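Hand-guided demos vs. teleop for cloth tasks

kalli_y
We're teaching a two-finger arm to fold a gray cloth on a long table. My boss read half an article and wants to know why we aren't doing it all by remote control. I've been collecting with the hand-held gripper since June and have 389 demos, of which I would show maybe 300 to a person I respected. Anybody done both?

senad.v
Both. Teleop on our Forkar arm got me 30 usable folds in a day and a stiff neck. With the hand-held I had 100 before lunch. You can't feel the cloth through a joystick, so you pinch it like you're defusing it, and then the policy learns to be scared of laundry.

LumK
Counterpoint: every teleop demo is one the arm can physically do, by definition. My hand-held set was gorgeous and a good chunk of it asked the robot to put its elbow through its own base. You throw those out later and suddenly your fast method isn't so fast.

senad.v
So check reach while you record. We tape a line on the floor and stay behind it.

LumK
Tape doesn't know about wrist limits.

senad.v
Neither did my last intern and he got a job at Rodier.

zorica_k
Kalliopi, what's wrong with the 89 you wouldn't show anyone? If it's tracking loss that's one conversation. If it's people folding six different ways, teleop won't save you, they'll fold six different ways slower.

kalli_y
Mostly the second. Sarahí folds away from herself, I fold toward me, and our guy from the Drirkusthorpe office sort of rolls it up and hopes. Tracking drops when somebody swings around too fast on the way back to the table.

zorica_k
Then write down one fold and make everyone do it. Corner, corner, lift, lay, let go. Vary where the cloth starts and how rumpled it is, leave the motion alone. And walk back slower, I guess.

scuautle
I am the Sarahí in question and away from yourself is the correct way to fold. Elbows stay out of the shot.

LumK
Away from yourself is also where the reach limit is. I'm just saying.

pavlovic_fan
We use the Pavlović leader arm, second-hand, one squeaky joint. I'd do the bulk by hand and then 30 or so on the real arm for the bits where it fumbles the release. Best of both, or at least you get to complain about both.

senad.v
That's fair. I could live with that.

LumK
Wow. Screenshotting this.

kalli_y
OK, going with one written fold, hand-held for the bulk, and a short teleop set for the release. Sarahí and I are still negotiating direction. I'm leaving the cloth bunched up at the near end of the table for the next batch and we'll see how it goes. Will report back if the boss doesn't find the other half of the article.

Related threads
Gripper pads wearing smooth, replace or live with it?
How slow is too slow when recording demos
Forkar arm drifts after warm-up
Leader arm joint squeak (solved, sort of)
Towels vs. T-shirts as a first cloth task

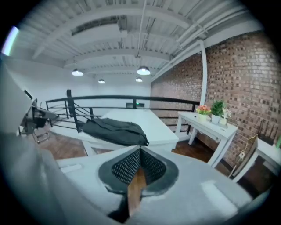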